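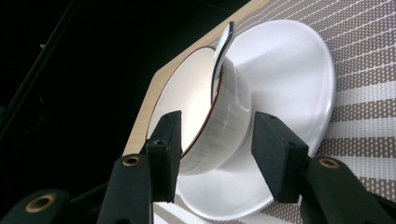
*White bowl with the thin brown rim line, spoon in.*

**Friday, Ketarley workshop, kiln log and grumbles**

Small kiln stalled again on the overnight bisque. Went to bed at 10 with it climbing nicely, came in at 6.40 and the Galanis controller was showing an error and a peak of 688. That's a long way short of bisque and a long way past anything you could slake down and pretend never happened. The whole load is now in the awkward age, hard enough to ring a bit when tapped and soft enough to snap if you look at it with intent.

Went back through the log. Last stall was 635, same half of the program, same error. Last time I wrote "probably a one-off" next to it and underlined it. Have now crossed out the underlining.

What I've checked so far, kiln isolated at the wall and the plug sitting on the bench where I can see it:

- Elements: all continuous. Top pair reading a bit higher than the bottom pair, consistent with being old and tired. No breaks, no obvious hot spots, one bit sagging out of its groove at the back left. Pinned it.
- Terminals: one ring terminal brown and crusty, second from the bottom. Cut back, new terminal on, done up properly.
- Thermocouple: looks like something dragged out of a shipwreck. Flaking all the way along. Still reads room temp correctly, but so does the thing on the wall from the chemist.
- Relay: clicks. I don't trust the click.
- Lid: sits flat, no daylight.

My money was on the thermocouple, mostly from dislike. Then I reread the manual, and the error code isn't the thermocouple one at all. It's "rate of climb below setting", meaning the controller asked for heat and didn't get enough of it. So either elements, relay or supply. The crusty terminal would do it. So would a relay dropping out once it's good and warm, and that would fit with it behaving itself all through the cool end of the firing.

Swapped the relay for the spare from the drawer marked SPARE, having first tested that it wasn't the one we took out last winter and put back in the drawer marked SPARE. It wasn't. The one next to it was. That one is now in the bin.

Changing two things at once is bad practice and I'd tell anybody else off for it. I have 28 pieces of somebody's dinner service in there and I'm doing it anyway.

**Refire plan**

Leaving the load where it is. Unpacking half-cooked bisque is how you get a bucket of grog. Slow start regardless, it's been a humid week and the back room smells like a wet dog. Lid propped for the first bit, bungs out, then the normal program from the top. I'll sit with it through the stretch where it's been falling over, with a book and the clamp meter. If the current drops on one leg and stays dropped, it's not the relay and I'll owe the old one an apology.

Note for whoever is on after me: if it stalls again, DON'T just hit start and walk off. Write down the temp, the error and the time. Yes, on paper. The controller keeps the last error only, and forgets it when you turn it off at the wall, which is the first thing everyone does.

**Glaze shelf**

The Jedance white has settled like concrete. Got it moving with the drill mixer, then a pass through the 80 mesh, and there was a fair bit left behind in the sieve, mostly dried crumbs off the side of the bucket. Could people please wipe the bucket down before the lid goes on. A few drops of Epsom salts solution in and it's hanging up better. Dipped 9 test tiles, numbered on the back in oxide. They can go in the next glaze firing, assuming there's a kiln to put them in.

For rim lines: banding wheel, liner brush, iron wash thinner than feels right. Loaded brush held still, wheel does the work. If you go round a second time to tidy up, you'll get a fat bit where the laps cross, and the colour will pool there. Wipe it off and start again.

**Clay**

Kosance delivery came on the wrong pallet and two bags were split. Damp towels and double bagging for now. The stoneware feels shorter than the last lot - cracked on a tight handle pull, twice. Could be the clay, could be my hands after a morning of terminal nuts. Wedge a bit of the old in with it and see.

**To get**

- thermocouple, type K, plus sheath (want it gone whatever the verdict)
- ring terminals, high temp, a whole packet this time
- another relay for the drawer
- quote on a full set of elements
- cone packs, down to the dregs

2.15 pm: kiln on, lid propped, both legs drawing the same. Kettle on.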